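In praise of the printed instructions

I bought a desk lamp in March from a firm called Lashari. It cost 185 pounds, which is a silly amount for a lamp, and it came with a square of paper the size of a beer mat. On the square was a web address. The address took me to a page asking me to make an account with something called Drostatus, which wished to know my date of birth.

I wanted to know where the bulb went.

I am told paper is wasteful, and I'm sure it is. But my old Avus radio came with a booklet, and the booklet has lived in a kitchen drawer ever since, asking for nothing. It has never needed an update. The Lashari page has moved 3 times already, and the last move took it to a list of 924 answers to questions I hadn't asked – none of them on bulbs.

People say that no one reads the booklet anyway. Quite right. I don't read the smoke alarm either, but I like it on the ceiling.

Paper, card and a laptop on a desk.

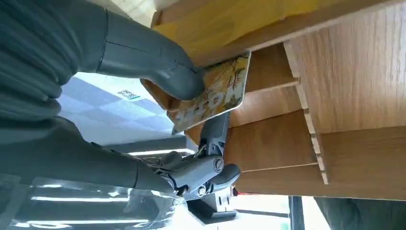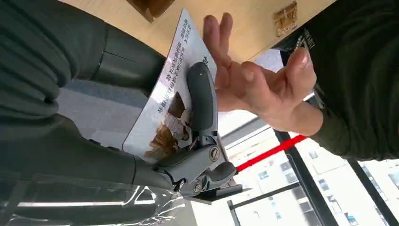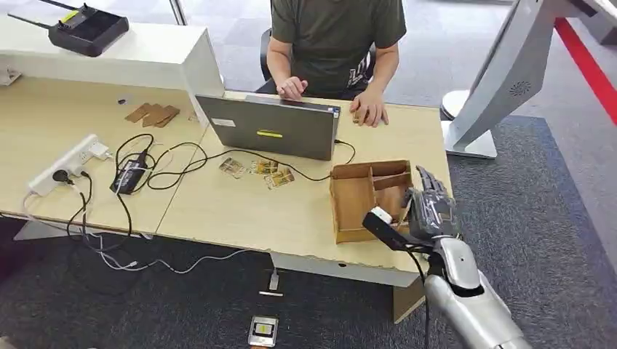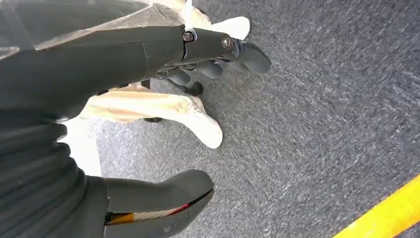
The council here in Skorngate has caught the same bug. Its bin calendar used to come through the door and go on the fridge. Now you must look it up, and the site shuts you out after 500 seconds, by which time you've forgotten whether you were after garden waste or glass. My street has settled the matter by watching what the man at the end puts out and copying him. He is often wrong, and so, on those weeks, are we all.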